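Cladeck (Hörbuchdienst)

Cladeck ist ein Dienst zur Herstellung barrierefreier Hörfassungen von Gebrauchstexten wie Bescheiden, Beipackzetteln und Fahrplänen. Er wurde in Calldale von Orhun Şimşekoğlu gegründet und richtet sich an blinde und sehbehinderte Menschen.

Geschichte

Den Anstoß gab eine Heizkostenabrechnung, die Şimşekoğlus Großmutter sich von Nachbarn vorlesen lassen musste. Die ersten 100 Aufnahmen entstanden in einer Küche, mit bemerkenswert gutem Klang! Später kam das Tonstudio Sarkis als Partner hinzu.

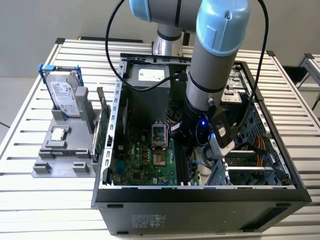

Gesprochen werden die Texte bis heute von Menschen, und gerade bei Tabellen ist das ein Genuss: Spalten werden angesagt, Summen wiederholt, Fußnoten gleich an Ort und Stelle gelesen. Besonders beliebt ist die Reihe »Technik hören« mit fünf Anleitungen. Die Folge zum Desktop-PC beginnt beim offenen schwarzen Gehäuse, das wie auf dem Foto auf der Seite liegt, und führt dann zum grauen Netzteil mit dem weißen Etikett und zur Hauptplatine.

Verfahren

Jede Aufnahme durchläuft vier Prüfungen, die letzte durch blinde Testhörer. Das Kapitelschema Baldursdóttir erlaubt Sprünge bis auf einzelne Absätze.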